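Setting Up Live Feed Viewing and Episode Alerts
Padby Viewer Guide, Section 4
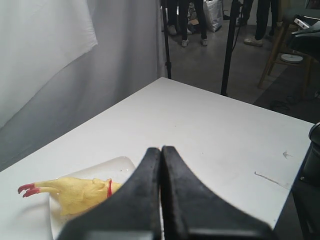
Before you start, make sure your Padby box is connected to your TV and signed in to your household account. If you have not done this, go back to Section 2. Live feeds for Koivisto House and other reality shows need the Unscripted add-on. The basic plan only carries the edited episodes.

4.1 Add the show to your list

1. Press Home on the remote.
2. Go to Channels and scroll to 302 (Prernico Reality).
3. Select the show title and press OK.
4. Choose Follow. A check mark shows next to the title.

Note: Following a show does not record it. See 4.3.

4.2 Open a live feed

1. From the show page, move right to the Feeds tab.
2. Pick a feed. Most house shows have a kitchen feed, a yard feed and a main feed chosen by the producers.
3. Press OK once for full screen. Press Back to return to the list.
4. To switch feeds without leaving full screen, press the left or right arrow.

The feed may go to a holding card during nominations, diary sessions and live evictions. This is done by the broadcaster. Restarting the box will not bring the picture back. Leave the feed open and it will resume by itself.

Caution: Feeds are not edited and may include strong language. If children use the box, set a PIN under Settings > Household > Limits before turning feeds on.

4.3 Record episodes

1. On the show page, select Record.
2. Choose New Episodes Only or All Episodes.
3. Set End Late to 10 minutes or more for live shows. The Sunday eviction show often runs over.
4. Press Save.

The box holds 78 hours of HD recordings. When it is full, the oldest unlocked recording is removed first. To keep a finale or reunion, highlight it and press the yellow button to lock it.

4.4 Turn on alerts and hide spoilers

1. Go to Settings > Alerts.
2. Turn on Episode Starting. Leave Results off if you watch later than the live airing.
3. Turn on Hide Spoilers. Episode titles, cast photos and the names of evicted players are hidden until you have watched that episode.

Note: Hide Spoilers works on the box and in the Padby phone app. It does not cover the Hallbridge voting page, where the cast list is updated as soon as the live show ends.

4.5 Link your voting account

1. Open the Vote tab on the show page. A six-digit code appears.
2. On your phone or computer, sign in to your Hallbridge account and select Link a Device.
3. Type the code and confirm. The code expires after 5 minutes. If it runs out, press OK to get a new one.

Votes can be changed until the host closes the lines. After that the Vote tab is gray until the next round.

4.6 Error codes

112: The add-on is not active on this account. Check your plan under Settings > Billing.
1000: Too many devices are using feeds at once. Close the feed on another device and try again.

Section revised in October by Noel Saludo. Continue to Section 5, Subtitles and Audio.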